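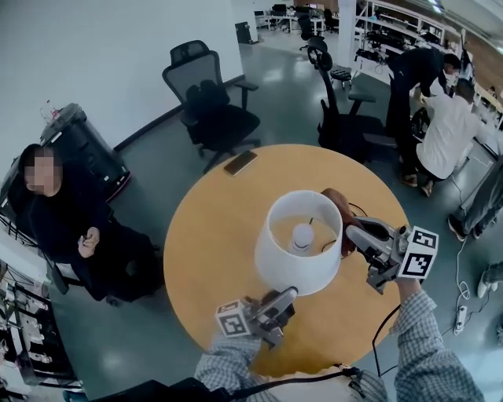
Dzintra Luik
Notes for the free-flight and control-line module, revised 08/04/2018

Section 4. Tissue covering and doping of open structures

4.1 Scope
These notes cover tissue on built-up balsa wings and tailplanes. Sheeted surfaces and heat-shrink films are dealt with in Section 5. The worked case throughout is the Varkik, a rubber-powered cabin model first drawn in 1946, whose open wing panels show up poor covering very quickly.

4.2 Grain
Tissue has a grain, and it shrinks more across the grain than along it. Tear a scrap to find the direction: the straighter tear follows the grain. On wings the grain runs spanwise. If it is laid chordwise, the greater shrinkage acts along the span and the covering sags between ribs while pulling unevenly on the spars. Fuselage sides take the grain lengthwise.

4.3 Preparation of the frame
Sand the whole structure with 300 grit on a flat block, working along the spars. Any bump left at a rib joint will be visible through the finished colour. Brush two coats of thinned nitrate dope on every member the tissue will touch, sanding lightly between coats. Do not dope the sides of interior ribs; the added weight serves no purpose.

4.4 Attachment
Cover the underside first. Where the section is undercambered, the tissue must be stuck to every rib. On a flat-bottomed section it is attached at the perimeter only. Lay the panel dry, brush thinner through it along the outline, and press down with a fingertip as the dope beneath softens. Work from the centre of the trailing edge outwards, then the leading edge, then the tip. Tips with compound curvature need a separate piece – the Varkik tip cannot be covered in one with the main panel.

4.5 Water shrinking
Apply water as a fine mist. Pin the panel to the building board before it begins to tighten, with packing under the trailing edge where washout is specified. Leave it pinned overnight. Small wrinkles usually pull out at this stage; large ones should be cut away and re-covered.

4.6 Doping
Thin the dope to 55 per cent by volume for the first coat. Later coats may be thinner still. Non-tautening dope is preferred on tailplanes, which have little torsional stiffness. Pin down after each coat as in 4.5. A few drops of castor oil in the last coat will act as a plasticiser. Work with good ventilation and keep dope well away from any source of ignition.

4.7 Checking for warps
Sight each panel from behind against a straight edge. Unintended twist is removed by steaming and holding past the desired angle until cool – recheck the next day, as some return is normal.

Reading before Section 5: Keskinen, covering chapter; Drullik plan sheet, notes on tip construction.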